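伊尔维尔大众路跑与健走推广项目中期进展报告

报送单位：卡尔蒙特体育发展基金
执行单位：伊尔维尔长跑协会
报告日期：2020年10月12日

一、项目概况

本项目由卡尔蒙特体育发展基金资助，旨在面向伊尔维尔及周边社区居民开展有组织的路跑与健走活动，重点覆盖此前没有规律运动习惯的成年人和中学阶段青少年。项目执行期为两个年度，本报告所述为第一年度前段的执行情况，内容包括训练组织、领跑员培训、线路建设、赛事调整、经费使用及后续安排。

按照资助协议，项目设定了六项工作任务：建立分级训练班；培训并认证领跑员；标定固定训练线路；举办年度公开赛事；开展校园推广；建立参与者登记与安全管理制度。截至报告日，前三项已按计划推进，第四项经基金同意后作出调整，第五项进度滞后，第六项基本完成。

二、疫情影响及应对

三月中旬起，根据属地公共卫生管理要求，协会暂停了全部线下集体训练，原定春季开班的入门班在完成第二周课程后中止。停训期间，协会将训练计划改为个人自主执行，每周一次通过邮件下发课表，课表分为入门、进阶和恢复三类，参与者自行记录完成情况并按周回报。

从回报情况看，居家阶段的坚持程度在不同组别之间差异较大。进阶组成员多有既往训练基础，回报较为稳定；入门组在停训第四周后回报明显减少，部分人员中断联系。协会于初夏对入门组逐一进行了电话回访，多数受访者表示愿意在恢复集体训练后继续参加，主要顾虑集中在人员密集和更衣设施使用两个方面。

线下训练恢复后，协会对组织方式作了如下调整：每组人数上限下调，由一名领跑员和一名押后人员共同带队；各组出发时间错开；取消集中更衣和集中存包；饮水由参与者自备；训练前须完成健康情况申报。上述措施执行至今，未收到与训练活动有关的感染报告。

三、训练班执行情况

截至报告日，项目累计登记参与者1,753人，其中首次参加有组织跑步或健走活动的为1,093人，达到协议约定的首次参与者比例要求。登记人员中女性略多于男性，年龄以三十五岁至五十五岁为主。

入门班课程周期为十周，以走跑交替为主，末周目标为连续慢跑三十分钟。进阶班以公路十公里为目标距离，每周安排一次匀速跑、一次节奏跑和一次长距离慢跑。健走班不设配速要求，主要面向年龄较大及处于伤病恢复期的居民，由于报名人数超出预期，协会在佩龙河岸线路增设了一个上午班次。

课程质量方面，协会在每期结束时收集书面意见。参与者对领跑员的耐心程度和线路安全性评价较高，意见较为集中的问题包括：工作日傍晚班次照明不足；入门班第六周至第七周的跑量增幅偏大；雨天取消训练的通知发布过晚。针对跑量问题，协会已对课表作出修订，在第六周后增加一个巩固周，课程周期相应延长。针对通知问题，现规定取消决定须在开课前两小时发出。
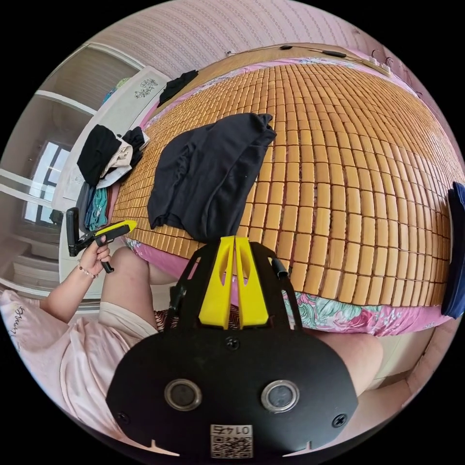 照明问题涉及公共设施，协会无权自行处理，已向市政部门提交书面申请，请求在佩龙河岸北段补设路灯。在得到答复之前，入冬后的傍晚班次将整体迁至体育场外环线路，参与者须穿着反光背心，领跑员须佩戴头灯。协会已从安全管理科目中列支反光背心采购费用，数量可满足现有班次轮换使用。

四、领跑员培训

领跑员是本项目能否持续运行的关键。本年度协会组织了两期培训，内容包括热身与放松的组织、配速控制、常见运动损伤识别、心肺复苏及体外除颤器使用、未成年人保护等。第一期为面授，第二期的理论部分改为线上进行，急救实操部分分小组在室外完成。

考核采用书面测试与带队观察相结合的方式。未通过带队观察的学员可在三个月内申请补考，期间以押后人员身份参与训练。从两期情况看，线上理论课的出勤率高于面授，但学员在配速控制环节的表现不及第一期，分析原因在于练习时间不足。下一期培训拟恢复部分面授课时，并将配速练习单独设课。

五、线路建设

项目计划标定的固定训练线路均已完成踏勘，其中佩龙河岸线、体育场外环线和东部林地线已完成里程标识安装并投入使用。林地线在雨后局部路段湿滑，协会已在入口处设置提示牌，并规定降雨次日不安排入门班使用该线路。

其余线路因涉及私人土地通行，尚在与土地所有人协商。协商中主要争议在于标识桩的设置位置和维护责任。协会拟以可移动标识代替固定桩，以期在年底前达成一致。

六、年度赛事

协会原定于秋季举办的“克洛里科”公路跑，系伊尔维尔地区连续举办多年的公开赛事，也是本项目年度成果展示的主要环节。鉴于大型聚集活动仍受限制，经与基金沟通，赛事改为分散完成形式：参赛者在规定的九天内自选时间，在任一标定线路或自选路线上完成五公里或十公里，上传记录后计入成绩。

赛事不设现场起终点，不颁发名次奖项，完赛者获得统一制作的完赛证书。该形式降低了交通管制、计时和医疗保障支出，同时也带来成绩核验困难、现场氛围缺失等问题，部分老会员对此有不同看法。协会认为，在现有条件下保持赛事延续性较为重要，下一年度如条件允许，将恢复集中起跑。

七、校园推广

校园推广是目前进度滞后的任务。原计划与本地中学合作开设课后跑步小组，由于学校在相当长时间内限制校外人员进入，小组未能按期成立。协会已编写适合体育教师独立使用的训练手册，内容包括分年级课表、场地布置和安全提示，交由学校自行组织实施。

现已有学校书面确认参与，其余学校表示待校外人员准入政策明确后再作决定。协会申请将该项任务的完成期限顺延至下一年度夏季学期结束，所涉经费同步结转。

八、经费使用情况

本报告期内，项目经费支出总体低于预算进度。结余主要来自赛事交通管制费、场地租赁费及校园推广人员费用。支出增加的科目为卫生防护用品和线上培训平台使用费，其中线上平台费用为3,922元，已在不可预见费中列支，未超出该科目限额。

各项支出均有相应凭证，采购事项按协会财务制度执行。协会申请将赛事科目结余的一部分调整用于冬季训练安全装备和领跑员急救复训，具体调整方案及明细表另行报送，待基金批复后执行。

九、存在的主要问题

入门班人员流失率仍然偏高，尤其是停训后重新归队的人员，在体能下降的情况下沿用原课表，容易产生挫败感甚至受伤。协会已要求领跑员对归队人员重新评估分组。

参与者登记信息在线上与纸质表格之间存在重复和缺漏，给统计工作造成一定困难，数据清理尚未全部完成。本报告所列人数为去除重复登记后的结果，年度报告中将提供按组别划分的数据。

东部社区参与比例低于其他区域，主要受公共交通班次减少影响。协会正在研究在该区域就近开设健走班的可行性。

十、下一阶段工作安排

第一，完成冬季班次的线路迁移和安全装备发放，修订后的入门班课表自下一期起全面使用。第二，组织第三期领跑员培训，优先吸收东部社区居民和女性学员。第三，完成分散赛事的成绩汇总和证书寄送，并形成赛事评估意见。第四，继续推进剩余线路的通行协商。第五，与已确认参与的学校保持联系，收集训练手册使用反馈。

协会将按协议约定于年度结束后提交完整的年度执行报告和经费决算。关于校园推广延期和经费科目调整两项申请，请基金予以审议。

伊尔维尔长跑协会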